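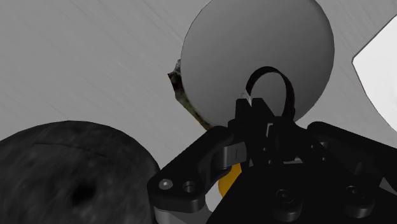
How long does the Kernura Genesis timeline kit take to get through with a small group?

Our group took 14 evenings to go from creation to Joseph in Egypt, meeting for a little over an hour each time, and we skipped two of the optional lessons.

Home Reviews Bible Study Archaeology Podcasts Contact

By Darmawan Nair, June

I bought the Kernura kit after our Tuesday-night-style workbook (the fill-in-the-blank kind) had pretty much put everybody to sleep. What you get is a long fold-out timeline printed on both sides, a leader's book, a stack of cards with names and events on them, and 15 student booklets. There's also a little cloth map of the ancient Near East that I didn't expect to like and ended up using more than anything else in the box.

The timeline is what sells this thing. It opens up to the length of our dining table plus a card table, and you lay the cards along it as you read. When we got to the genealogies in Genesis 5, which I have skimmed my entire life, we had people leaning over each other to see whose years overlapped with whose. Adam is still living when Lamech, Noah's father, is born! I had read those numbers plenty of times and never once laid them side by side. My wife went and got her own Bible to check the math, and it was right.

Now, the kit mostly goes with the numbers in the Masoretic text, the ones in nearly all our English Bibles. The Septuagint has different ages for a lot of those men, and that pushes the flood back quite a ways. The leader's book does cover this, but it gives it half a page near the back and I think it deserves a whole evening. I made up my own handout. If your group has folks who like to dig, plan on doing the same.

The flood lessons take up 3 evenings and they're the strongest part. You go through chapters 7 and 8 day by day with the cards, marking when the rain starts, when the water starts going down, when the dove goes out. It was slow going in a good way. I liked that the booklet keeps what the text says in one column and leaves a blank one for what people have always assumed. Ours filled up fast. There's a box on the size of the ark too, with the length given as 300 cubits and a short note on how nobody can be completely sure which cubit was meant.

I wasn't as happy with the Babel lesson. It rushes. It asks one good question about why the people wanted to stay in one place and then hurries off to Abraham, and I had to stretch it with the map.

A few complaints about the kit itself. The cards are thin and the corners curl — I'd put them in sleeves before the first meeting. The print on the timeline is small past the halfway point, and a couple of our older members brought reading glasses and still asked me to read things out loud. The box doesn't close once you've opened the map, at least not for me.

I had used the Fokix set before this, so people keep asking me to compare them. Fokix is cheaper and the artwork is prettier. It's also aimed at kids, and the adults in my group felt it. The Davano workbook is the other one that comes up, and it's solid reading if you study alone, but it has no timeline at all and it moves through Genesis by theme, so you jump around a lot.

I ordered mine from Hidayat, and it showed up with one booklet missing. They mailed the extra one out without any fuss. You can buy the booklets separately from them if you want to run the study a second time, and I already have, for a new group that starts after the summer. I'm going to give Babel two evenings with that bunch and see if it goes better.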